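Section 4: Descaling Your Coffee Machine

I put this off for most of a year the first time, so no judgment from me if your light has been blinking since May.
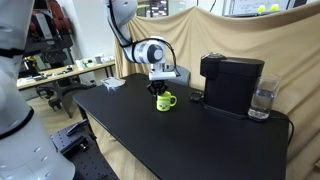
Set aside 75 minutes for the whole job. Most of that is waiting, and I usually get the dishes done in between. These steps are for the Morkden and the older Alloneck, which take the same powder.

What I use: one packet of descaler, a big bowl, a soft cloth, and a fresh water filter if yours is due.

1. Switch the machine off at the wall and let it cool down completely.

2. Take out the filter and empty the drip tray. (I forget the tray every single time!)

3. Stir the packet into 1 liter of warm water until you can't see any grains, then pour it into the tank.

4. Put the bowl under the spout, turn the machine on, and hold the rinse button until the light goes orange.

5. Let half the tank run through, then press the button again to pause. Leave it for 20 minutes.

6. Run the rest through and pour the bowl down the sink.

7. Rinse the tank well, fill it with plain water, and run the lot through. Do this twice – three times if you can still smell the descaler.

8. Put the filter back and wipe everything down.

Caution: the liquid comes out hot and it stings, so keep kids and hands away from the spout. It also marks marble. Ask me how I know.

Note: Ostap Romaniuk wrote in to say his Alloneck showed error 104 halfway through step 5. Mine has done that too. Unplug it, count to thirty, and start again from step 4 with the same mix.

If you see error 338, stop there and skip to Section 6 – that one's the pump.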